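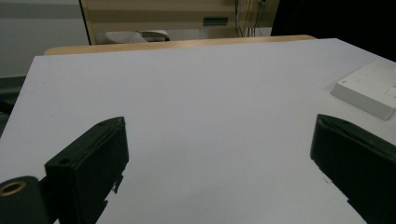
Handheld gripper over the test table, white box at right

Hard fingers or soft pads for flat boxes?
Posted by Linnea Sjögren

I'm comparing two finger sets on a handheld gripper before we move to the arm. One set is the hard black blocks in the picture, the other is a soft pad from Tasix. The job is picking low white boxes off a white table. Over 672 tries the hard set dropped or missed 79. I haven't run the soft set that long yet, but it seems to drag on the table when I come in low. Is it worth finishing the run, or should I change the finger shape first?

Clirkard
Finish the run. You can't compare a full set against a short one. Keep the same boxes and the same approach height, and write down misses and drops separately — they have different causes. A miss is usually the camera or your aim. A drop is the finger.

We went through this in December with a Hula controller and had to redo nearly 9 hours of picks after mixing the two in one column.

Ait Ali
soft pads every time

Tasix pads drag if they hang past the finger tip. Trim them back 4 mm and try again.

Linnea Sjögren
Thanks. I'll split the log and trim one pair of pads before I start over. The white box on the white table may be part of the misses too, so I'm going to put down a dark mat for a second run.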